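Pradavmont Makers forum > Builds in progress > Hand-held grippers, tube sorting, and my dwindling patience

utov_shed
12/3/23

Second pair of grippers is finished, so the bench at home has been given over to moving test tubes from one rack to another, a job I could do by hand in the time it takes the laptop to wake up. The idea is that I do it 400 times with the grippers on, and the arm I haven't built yet learns from my mistakes.

Fingers are printed, black, flat faced. The right one got wrapped for more bite and now looks like something a dog has had. White top on the table, wooden rack on the left, clear one further back. The middle is kept bare so there's room to swing a jaw without knocking anything over.
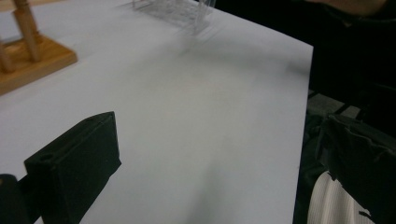
Re: Hand-held grippers
brutov

That wrapping is going to shed. I had tape on mine and by run 200 it was coming off on the work. Cast some silicone pads and be done with it.

Re: Hand-held grippers
utov_shed

Silicone pads are on the list, below "tidy the cables" and above "learn Italian".

Re: Hand-held grippers
aubert_bench

I don't agree with brutov on this. Rough is good on small smooth things. My worry would be the markers. If you tilt the plates in towards each other they'll start hiding the racks from the head camera every time your hands meet, and then what have you recorded?

Re: Hand-held grippers
utov_shed

Fair, and partly true. In this one I've got both jaws on a small red bit in the middle, and the right-hand plate sits over a corner of the clear rack. The red-capped tube at the back of it is still in plain view, as are the two orange and two blue in the wooden rack. I can live with that.

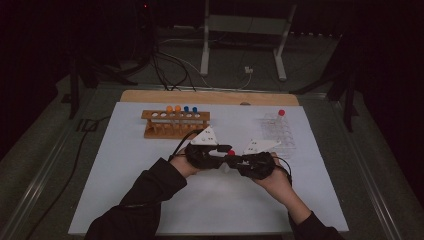
Re: Hand-held grippers
brutov

I can't. Shrink the plates.

Re: Hand-held grippers
aubert_bench

Shrink them and you lose the dots at arm's length. Move the camera up 200 mm instead and leave the plates alone. Also that cable looping over by the wooden rack will have the lot on the floor one day.

Re: Hand-held grippers
utov_shed

Camera goes up tonight — plates stay as they are until brutov prints me a set that works. Cable will get a clip. Has anyone got a spare 4 mm one?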